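Drudholm craft room reopens with shared desks and new shelving

The craft room above the old seed shop in Drudholm has opened again after five months of work, with new white shelving, a row of desks and longer evening hours.

The room closed in January when damp was found under the windows. The floor has been relaid, the wiring replaced and the plaster taken off one long wall, where the brick was sound enough to be left bare. Members were let back in at the start of June.

Ulla Partanen, who has run the room with her brother Vilho for nine years, said the old layout had become hard to work in. Paper, card, frames and tools were kept in stacked crates along the wall, and anyone who wanted something from the bottom had to lift down everything on top of it.

"People were buying their own scissors and glue sooner than look for ours," she said. "We had plenty. You just couldn't get at it."

The work cost £3,165. Of that, £2,766 came from members' subscriptions and two spring sales, and the rest from a grant made by the parish. The shelving was bought second-hand from Rissanen, the office clearance firm on Treltinska Road, and carried up the stairs in sections over one weekend.

It is made up of square compartments, with desk space built out in front. Parts of it have no back, so the brick shows through behind the shelves. Kadir Saraç, a retired joiner who put the units together, said he had been asked to board those parts in and had talked the Partanens out of it.

"It would have made the desks dark," he said. "And it's a decent wall. It was a pity to have had it plastered over all that time." 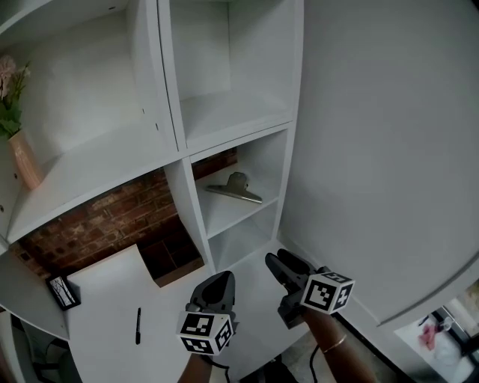 The new shelving at the Drudholm craft room, with the brick wall showing behind the desk.

Some of the compartments are still empty. Ms Partanen said this was the plan for the first few weeks, while members work out what they want near to hand and what can go in the store cupboard on the landing. A pink vase of artificial flowers has been put in one of the larger spaces, and a small framed print of branches stands at the desk.

Small tools will live at the desks where they are used most. Clips, markers and rulers were the things members most often asked for in a survey last autumn, along with better light and somewhere to hang coats. The coat hooks are up. New lamps have been ordered but had not been delivered when the room opened.

Cardboard boxes with dividers are being used to sort pens and brushes for the time being. Vilho Partanen said he would like to see proper trays in their place by the winter, but that there was no hurry.

The reopening also brings a change to how the room is used. In the past members could leave unfinished work out on the tables between visits, and by the end of last year much of the table space was taken up in this way. Under the new rules, desks have to be cleared at the end of each session. Work in progress can be left in a compartment marked with the owner's name for up to three weeks.

Not everyone is pleased about that. Nattawut Yimyam, who makes paper lanterns and has been a member since the room first opened, said some of his pieces took longer than three weeks and could not be moved safely while the glue was setting.

"I understand why they've done it, and the room looks much better," he said. "But a lantern doesn't fold up and go on a shelf when it's half made. I've asked for one table at the back to be left alone."

Ms Partanen said the request would be looked at in the autumn, once it was clear how busy the evenings were going to be.

The room has 135 members, most of them from Drudholm and the villages on the Treltinska side. It is open every weekday from 10am to 4pm and now stays open until 9pm on two evenings, where before it closed at 6pm. The later hours were asked for by members who work in the day.

A bookbinding class taught by Eliécer Sánchez will take up one of the two evenings through the summer. Mr Sánchez taught the same class in the room two years ago, when it was held around a single trestle table. He said having separate desks would let him take more beginners.

"Last time, if one person knocked the table, the whole class had a crooked spine," he said. "I'm looking forward to that not happening."

Places cost £5 a session for members, with thread, card and paste included. Those coming for the first time are asked to bring an apron. Bookings can be made at the desk by the stairs or by leaving a message on the room's usual number.

A second sale, of cards and prints made by members, is planned for later in the summer in the yard behind the building. Money raised will go towards the lamps and a guillotine to replace the one that was given up as beyond repair during the move.

The Lustero framing group, which used to meet in the room once a month, has not yet said whether it will return. It has been meeting in the school hall at Lustero while the work was going on. Mr Partanen said a compartment and a desk would be kept for the group until the end of August.

The stairs remain the only way up. The Partanens said they had asked the building's owner about a lift but had been told the stairwell was too narrow. Members who cannot manage the stairs can ask for materials to be brought down to the ground-floor room, which can be used in the mornings.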